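Ticket: Scanned pages of the Ocampo mission register not loading
Status: open

I am reading the burial register of 1769 in the Zamarent archive viewer. Pages 1 to 50 open well, but from page 51 I get only a gray box. I tried two browsers - same result.

Update, July: support cleared the cache. Now the pages load until 69, then it stops again.

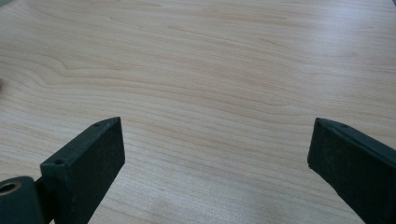

Is the typed transcript complete for the missing pages?
It covers all entries up to page 700, but the priest's margin notes were left out.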